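Shelf swap: what came in, what went out

The sorting of the dining end of the common room at Filtham is now finished, apart from the bottom shelf, where the board games are staying until the cupboard on the landing has been cleared. The work was spread over 18 evenings, most of them short. Thank you to everyone in the house who moved a chair, carried a box downstairs or took back a dish that had been missing since the winter.

For those who have joined us recently, the tall shelves against the wall came from the old reading room and were first meant for books. Over the years they filled up with whatever was put down on them. By December it was hard to find a jar of anything without taking out three other things first, and twice the same spice was bought because the first one was hidden at the back.

We began by emptying one shelf at a time onto the table. Everything was put in one of two groups, keep or pass on. Anything with a name on it went back to the person concerned. Anything without a name stayed on the side table in the hall for a week with a note, and most of it was claimed. A total of 129 items left the room this way, counting each lid and each odd saucer as one. The Clondano charity shop took two boxes of crockery and asked us not to send any more vases for the time being.

The shelves were then washed with warm water and a little soap, dried with a cloth and left overnight. We did not use polish. Someone had used it on the sideboard last year and the surface was sticky for weeks. Two of the shelf pegs were worn and have been replaced. A packet of 20 was the smallest size on sale, so the spares are in the drawer with the tea towels if anyone needs them for their own furniture.

The new arrangement is simple and we would ask people to keep to it where they can:

Top shelf: ornaments and small figures only. Please don't put anything heavy up there.
Next shelf down: bottles, small jars and boxed bottles. Tall boxes stand upright and are not laid on their sides.
Middle shelves: serving dishes and the larger bowls.
Bottom shelf: board games, as before.

Opened jars that need to be kept cold do not belong on the shelves at all and should go in the fridge with the month written on the lid. Empty presentation boxes can be thrown out unless the owner wants them. If you are keeping one, please put the bottle back inside it, as this saves space and keeps the light off.

The chairs have also had some attention. The ones with the curved rails across the back had become loose at the joints and were glued and clamped, two at a time, in the shed. They should be good for some years if people don't tip back on them. Felt pads have been stuck under the legs, and the noise in the room below is much less than it was. One chair is still waiting for a new foot and is in the hall with tape across the seat. Please leave it there.

The table has a plain grey cloth on it for everyday use. The patterned one is kept for parties and is in the linen box. Both can go in the machine at 40 degrees, but the patterned one should be dried flat.

Mugs remain a difficulty. There are more of them than there are hooks, and a good many never get back to the kitchen at all. Anyone who is fond of a particular mug is advised to keep it in their own room. The rest will be treated as shared from now on.
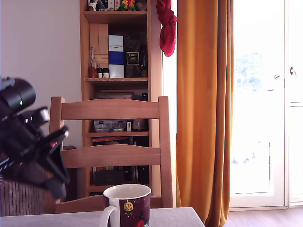 A maroon mug on the grey cloth, with one of the ladder-back chairs and the tall shelves behind it.

The whole job cost 300 in the end, with glue, pads, pegs and the hire of the clamps included. It was paid from the house fund and the receipts are in the blue folder. The largest single cost was the clamps, which had to be kept a week longer than planned because the shed was too cold for the glue to set properly.

The next part to be done is the landing cupboard. Nothing has been moved there yet. If you have suitcases, bedding or sports things in it, please put a label on them before the end of the month. Unlabelled things will go to the hall table in the same way as before.

Lamps and shades left over from the Urbonaitė flat are also in the hall and are free to anyone who would like them.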